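Home Products Press Contact

Semstead opens second showroom in Toledo

Toledo, April. Semstead, maker of storage goods for kitchens and small shops, will open its second showroom in Toledo this Saturday. The new space presents 40 articles, among them the complete Jellska line of baskets and shelves.

"Our customers have asked us many times for a place where they can touch the products before they order," said Refugio Varela, head of sales. "We are glad that we can now offer this also in Toledo."

The Jellska line comes in 12 colors, with four new ones added for this season. Shop owners can order in small quantities through our distribution partner Rakex.

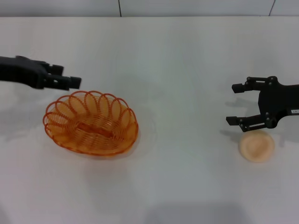
Opening hours and visits

The showroom opens on Saturday at 10 a.m. Entrance is free. Groups are kindly asked to announce their visit in advance.

Press contact: Semstead Press Office | © Semstead | Back to top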